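Members' Projects: Jytte Kvaran and the Flower-Sorting Arm

The Sorneck shared workshop has supported members' own builds since it opened, and the winter programme includes one of its more unusual undertakings. Jytte Kvaran, a former upholstery cutter, has been building and programming a robot arm to sort artificial flowers and place them in trays. She spoke to the members' bulletin on 2019-01-31, together with Emília Slanina, who is responsible for the software.

The project, known as Pliller, began in October with a second-hand arm and a grant of 403 pounds from the Grímsdóttir Fund, which assists members with the purchase of parts. Ms Kvaran explained that she chose flowers on account of their difficulty. "A block is the same whichever way you pick it up," she said. "A rose has a heavy end and a thin end, and the leaves get in the way of everything."

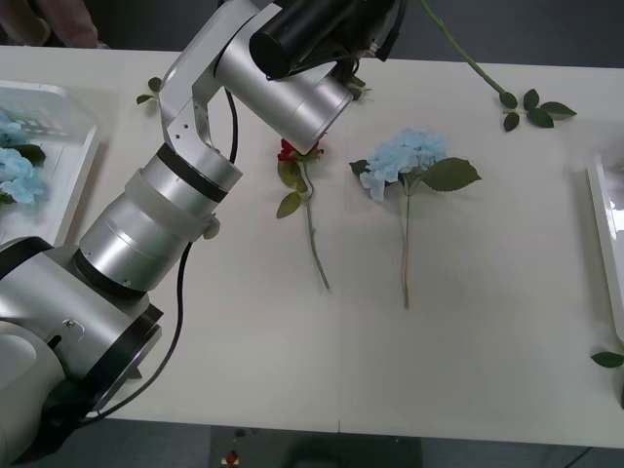 The Pliller arm above a red artificial rose on the workshop table.

The first weeks were given over to the approach. Ms Kvaran had intended the arm to take each flower by the bloom, but the petals folded and the stem swung as soon as it was raised. The present method is to look for the lower part of the stem and close on that. "It is slower, and I was against it," she said. "Emília ran both ways for an evening and I gave in."

Ms Slanina has kept a record of every attempt, and it now stands at 1,521. She regards the failures as the more useful part. Hydrangeas remain troublesome, in her view, as the head is wide and rolls to one side when the stem is lifted. Loose leaves are a further nuisance - the program has been known to treat a fallen sprig as a complete flower and to go after it with great patience.
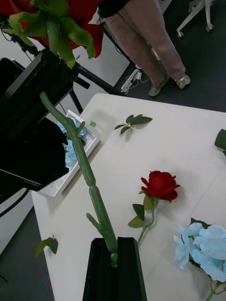
Asked what other members might learn from the work, Ms Kvaran recommended that they settle the table before they touch the program. Her own is made up of two sections, and any movement between them puts the measurements out. She also advised buying flowers in quantity. The first 50 came from a closing-down sale in Flaltesow, and she has found it hard to match them. "The newer roses have a stiffer stem," she said, "so we had to teach it roses twice."

Ms Slanina expects to spend the spring on the release, when the fingers open over the tray. At present the flower is let go from too great a height and may settle across the rim. She would like to lower it by 23 millimetres more before the grip is loosened, but this brings the wrist close to the tray wall.

Neither member has plans to sell the design. The drawings will be placed in the workshop library, and those wishing to see the arm at work may ask at the front desk for the next open evening.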